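Dava Portable Disc Golf Basket: Review After Two Months in the Yard

Posted 2020-05-10

The course at Plumcombe closed in March and I had nowhere to putt. I had been meaning to buy a practice basket for years and kept putting it off, partly over the price and partly over the storage. With the park gates chained I ran out of excuses and ordered the Dava from Prokthorpe, the shop out by the highway where I buy most of my discs. It cost almost 200 dollars with shipping. I paid for it myself.

I have used it nearly every day, mostly in the backyard and twice in a friend's field. I am an average player with a decent short putt and a poor long one, so take my opinions on chains and catching with that in mind.

What comes in the box

The basket breaks down into a base, a two-piece pole, the tray, and the chain assembly with its top band. There is a carry bag too. The instructions are one sheet, printed on both sides, and the drawing of the top band is too small to be useful. I had it upside down the first time and the chains hung crooked.

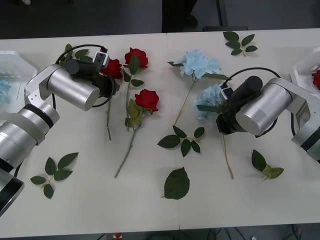 Putting it together the second time was much quicker. The pole sections push together and lock with a spring button. The tray slides down over the pole and rests on a collar, and the top goes on last. No tools are needed except for one bolt at the base, and the wrench for that is included. It is a cheap wrench and I switched to my own.

Weight and stability

The whole thing weighs 20 pounds on my bathroom scale. I can carry it assembled from the garage to the back fence without stopping, but I would not want to haul it across a parking lot that way. Broken down in the bag it is easier, though the strap is thin and digs into the shoulder.

On flat grass it stands firm. On the slope by my fence it leans, and a hard putt to the high side of the band will rock it. It went over once in a strong wind overnight. The band picked up a small dent that has not affected anything. There are holes in the base for ground stakes but no stakes in the box. I used tent stakes and it has stayed up.

How it catches

This is the part most people want to know about. The Dava has 12 outer chains and an inner set that hangs closer to the pole. My older practice basket was a fold-up model from Atanasov with a single ring of light chain, and a firm putt would go right through the middle and out the back. That happens much less with the Dava. Soft putts that hit the center drop straight into the tray.

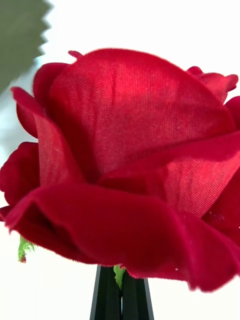 Weak side putts are another matter. A disc that hits the outside edge of the chains on the left tends to slide off, more so than on the permanent baskets at Plumcombe. I putt right-handed with a slight curve, so I see this a lot. Some players will say that a basket that spits out bad putts makes you better. I would still like it to hold a few more of them.

The tray is deep enough. I have had only a couple of discs bounce out of it, both of them hard base plastic putters thrown from too far back. Softer putters stay put. I can leave a full stack of discs in there and keep putting without anything spilling over.

It is loud. Chains are supposed to rattle, and I like the sound, but my neighbors are closer than I thought. I stopped putting before breakfast.

Finish and rust

The frame has a powder coating that has held up well so far. I left the basket out in the rain for most of April to see what would happen. The chains have not rusted. The bolt at the base has, a little, and so has the spring button in the pole, which now needs a firm push with the thumb. A drop of oil took care of it for a week or so and then it got stiff again. I bring the basket in at night now.

There is some paint missing on the collar where the tray rests on it. That is bare metal against metal every time the basket goes together, and I expect it will be the first place to rust for real.

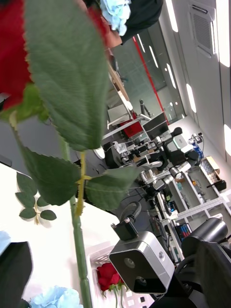

Taking it to the field

Our club usually has a spring round in March with a potluck afterward. It was called off this year, so a few of us from the same street set up some baskets in a friend's hay field and played at a distance from each other. The Dava was the shortest hole, 200 feet with one tree in the way. It was easy to see from the tee because of the yellow band, and it took a good many approach shots on the pole and tray with no damage.

The carry bag did less well. The zipper split at the corner on the way back. I wrote to Prokthorpe and they mailed a replacement, no charge, which showed up 13 days later. The new bag has the same zipper. I close it slowly and stop short of the corner.

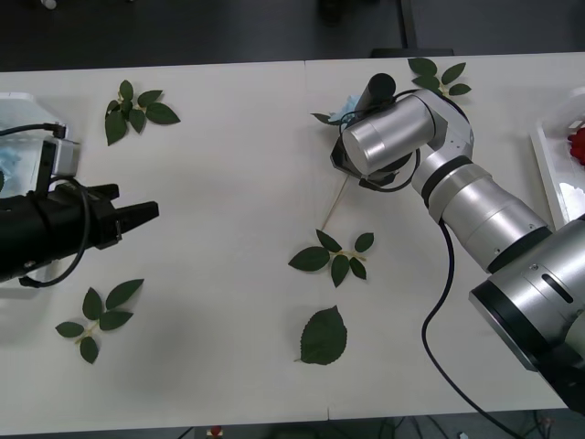

Two robot arms over a long white table.

Compared with the Atanasov fold-up

I still have the Atanasov and still use it. It folds flat, fits behind the seat of my truck, and costs a lot less. For a camping trip or for kids it is the one I would take. The catching is poor on anything thrown with speed, and the fabric tray sags once there are more than a few discs in it.

For daily putting I use the Dava. The height is right, the chains feel close to what I play on at the park, and my putts from inside the circle have started going in more often.

Good points

Catches center putts well, hard or soft
Goes together fast once you know how
Chains have not rusted
Band is easy to see from a distance

Bad points

Instructions are poor
No stakes included
Spits out weak putts on the left side
Bag zipper

Would I buy it again?

Yes, at this price. If it went up much more I would look at a used permanent basket and set it in concrete. If you have a sloped yard, buy stakes the same day. I will update this page in the fall with a note on the collar and the spring button.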